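Shallow boxes for small soft things

The drawer under the window had stopped closing by August. It held soft toys, hair things, small packets and several bits of fabric with no fixed place, all at one depth of 45 cm, so anything small went straight to the bottom. I have moved the contents into shallow boxes, and the sorting was done on the bed, on top of the red floral cloth, with the box lid left off.

The method is simple. Line the bottom with a printed sheet or card. Put flat packets in first, then crumpled ones, then toys. Stop when the contents reach the rim.
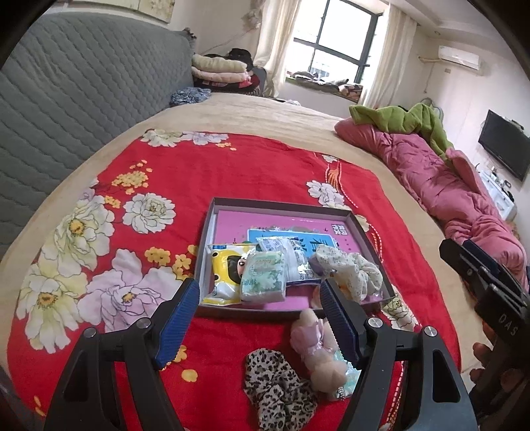
Lena Marciniak wrote to say she would put the toys in first, as they compress and the packets don't, and that her Gostel boxes have lasted well with a layer of felt underneath.

I tried her order on Saturday. It works for one layer. With two, the packets slide about on the toys and the whole lot leans — a deeper box might cope better. I looked at the Adby range, but the one I wanted is 116 mm high and fouls the drawer runner by 3 mm.
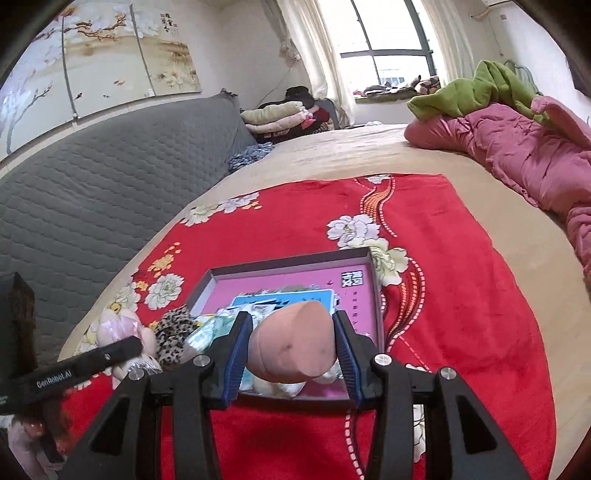

Fabric is kept out of the box altogether. It takes up too much room for its weight and hides whatever is under it. Folded clothes go in a pile near the head of the bed until the shelf is clear, and plush toys too large for the rim go in a separate bag. The remaining job is labels, which I will write on the short side so they can be read with the drawer half open.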